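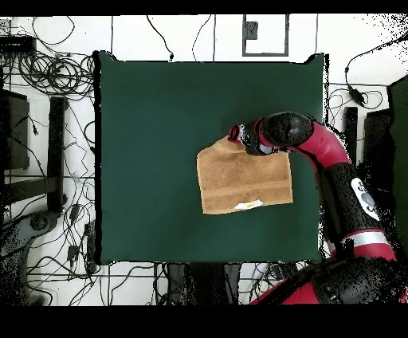

Flirkevgate Curbside Pantry Cabinet

Outdoor food-sharing cabinet, two doors, four shelves, post or wall mount
Loaned and sold through the Wodbridge Neighbor Table

A curbside pantry is a cupboard on a street where anybody can leave food and anybody can take it, any hour, with no sign-up sheet. We have been putting them up in Wodbridge for a while now and have tried a good many designs, including two that leaked, one that leaned and one that a family of wrens claimed before we could get a single can of beans in it. The Flirkevgate is the one we've stayed with. We like it so much that we now keep a small stock for churches, schools, block clubs and plain old neighbors who want one of their own.

What you get

Cabinet body in exterior plywood, primed and painted (barn red, dark blue or unpainted)
Two clear doors with magnetic catches
Four shelves, three of them adjustable
Sloped metal roof with a front overhang
Mounting plate for a square post, plus wall brackets
Hinges and hardware pack by Magalhães
A laminated "Take what you need, leave what you can" sign in English and Spanish

The post isn't included. Any treated square post from a lumber yard will work, and it will cost you a lot less there than it would to have us ship one.

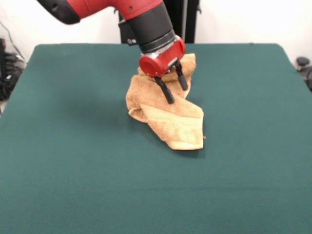
Written by the Wodbridge Neighbor Table equipment desk
Page updated in June

Shelves

Each shelf holds 35 pounds, and we have loaded them well up to that with canned pumpkin after Thanksgiving. The three upper shelves sit on pegs and move up or down. If most of your food is cans, space them close together. If people in your area bring cereal and family-size pasta, take one shelf out and give yourself a tall bay on the bottom. The fixed shelf is low enough for a kid to reach, so that's where we like to put the granola bars and applesauce cups!

The shelf fronts have a small lip. It keeps jars from walking forward when the doors get shut hard, and it's also a handy place to stick date labels.

Doors and weather

Clear doors matter more than we expected. When people can see what's inside from the sidewalk or from a car, they stop. Our old solid-door cabinet at the corner of the library lot moved maybe a third as much food as the Flirkevgate that replaced it on the very same post.

The roof slopes to the back, so rain runs off away from whoever is standing there. There are vent slots under the eaves with insect screen behind them. Check the screen in spring. In a hot summer the inside still gets warm, so leave out chocolate, baby formula and anything that says "store in a cool place" - there's a list on the inside of the left door.

Winter is fine for boxes and bags. Cans can freeze and swell in a long cold stretch, and glass jars can crack, so we switch to dry goods in January and February.

Putting it up

Two people can do it in an afternoon. Dig the post hole the day before if you're setting it in concrete, then hang the cabinet once the concrete has cured. You will need a drill, a level, a socket wrench and a stepladder. Hang it with the bottom shelf about waist high, and leave clear ground in front for a wheelchair or stroller.

Please ask the town about the spot first. In Wodbridge a cabinet on private property with the owner's okay needs no permit, but the strip between sidewalk and street is another story. Castenness has its own rules and a short form, which the clerk there is very nice about.

Looking after it

Wipe the shelves down once a week. Pull anything open, unlabeled or badly dented. The hinges like a drop of oil every 6 months, and the painted finish should get a fresh coat when it begins to chalk. Spare doors, pegs and catches are on the parts shelf at our storeroom and we'll mail them to you for the cost of postage.

How they're doing

The cabinet in Castenness, outside the old feed store, took in 431 items in its first month, and most were gone within a day. Diapers go fastest. After that it's peanut butter, coffee and anything with a pull tab, in pretty much that order. People leave notes too, and we've got a whole folder of them.

Borrow or buy

Groups inside Wodbridge can borrow a cabinet at no charge for a season, with the option to keep it. Everyone else pays what the materials cost us. We usually have 2 painted cabinets ready to go and can build more with a few weeks' notice. Unpainted ones are popular with schools - the art classes have done sunflowers, planets and one very fierce rooster.

Pickup is at the storeroom, mornings until noon. The cabinet fits in the back of a minivan with the seats down. Bring a blanket to lay it on.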